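Home Posts Recipes Contact

Learning to like the slow bus

When we moved out to Skusberg I was sure I'd miss the train, and for the first month I did, terribly. The 201 takes the long way through Pevilau and stops at every gate and postbox - or so it feels on a rainy morning when you've left your book on the kitchen table!

But I've grown fond of it. Ileana Mocanu gets on two stops after me with her shopping trolley, and by now I know all about her sister's hip and the right way to keep slugs off lettuces (eggshells, apparently, and plenty of them).

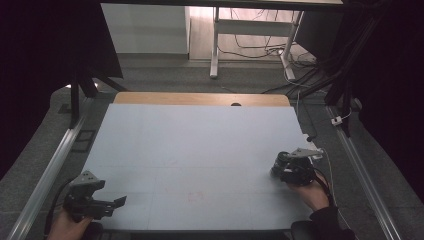 Last week I stayed on five stops too long because we were talking about plum jam, and I had to walk back along the river. It was a lovely walk, with the hawthorn out, and I might well do it again before May is over.

Contact | © Tincuța Matei | Back to top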